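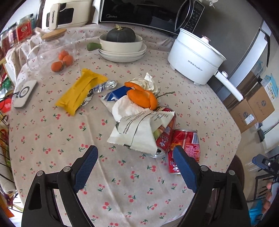
Larnuldale, janeiro

Ontem falei com a Noemi Oyelaran ao telefone e ainda não consegui pensar noutra coisa. A escola de Karaca, onde ela dá aulas, levou com estilhaços durante os combates na estrada de Flisisano -- o telhado foi-se, e com ele as duas salas dos mais pequenos. Os miúdos já estavam em casa, graças a Deus!

Agora são 108 alunos em turnos de manhã e de tarde, no armazém do mercado, com 22 cadeiras (o resto senta-se no chão, em cima de cobertores). O Shadi Azar conseguiu levar-lhes cadernos, mas ficou seis horas parado num posto de controlo e chegou já de noite.

Perguntei à Noemi se pensava vir-se embora. Riu-se e disse que tinha 40 testes de matemática para corrigir. Volto a ligar-lhe amanhã, se houver rede.

Textos recentes
A ponte de Nendton continua fechada
Uma noite sem luz em Larnuldale
Cartas que chegam de Karaca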